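I've been living with the Clindden secondary glazing kit since June, so it's time for a proper write-up. We're in a draughty old terrace, the landlord won't hear of new windows, and my sister-in-law Marisol Alvarado had been on at me for ages to try one of these clip-on panel sets. I paid £427 for enough to do the whole back of the house, ordered through Sellia, and it turned up in two very long boxes.
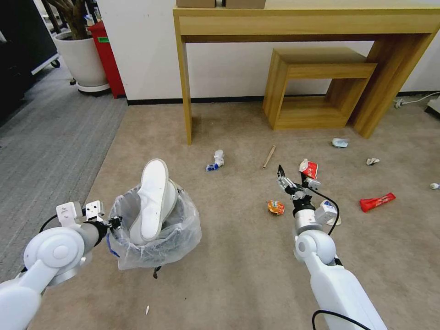 Fitting took me 7 hours spread over an evening and a morning. The magnetic strip is lovely stuff and goes on straight, but do clean the window surround first (I didn't, and had to redo the bathroom). The instructions are dreadful – tiny drawings, hardly any words – so I ended up following the Zidside guide instead, which is meant for a different kit but near enough.

Is it warmer? Yes! The back bedroom used to have a nasty chill by the skirting and now I can sit there in a T-shirt with a book. It's quieter too, which I hadn't expected, and I can barely hear the bins being emptied at 6 in the morning.

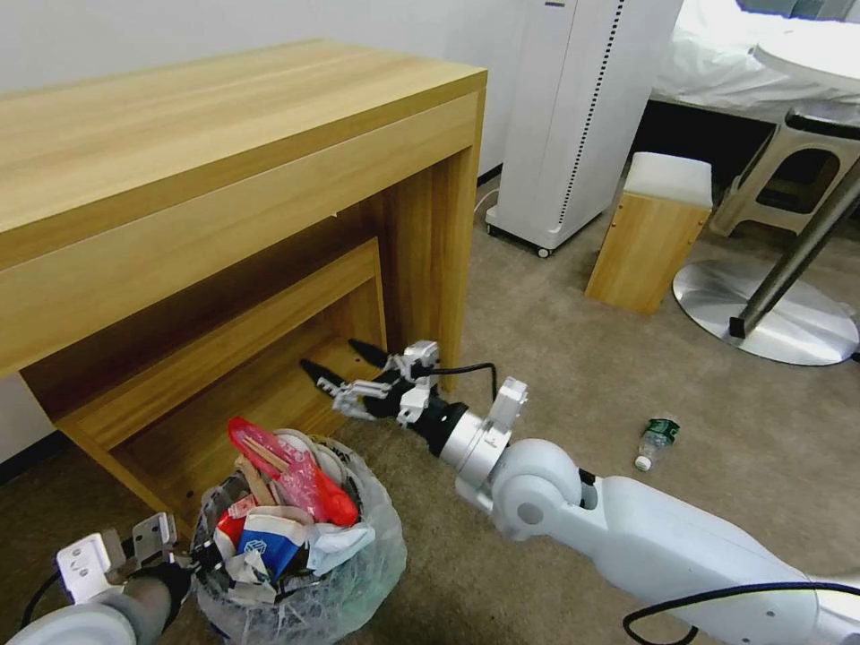

A wooden desk against a plain wall.

My main grumble is taking the panels off to open the windows. They're awkward on your own, and one corner has already gone a bit cloudy. Clindden sent a new panel without any fuss, mind you. I'd buy it again, and I've got my eye on the landing window next.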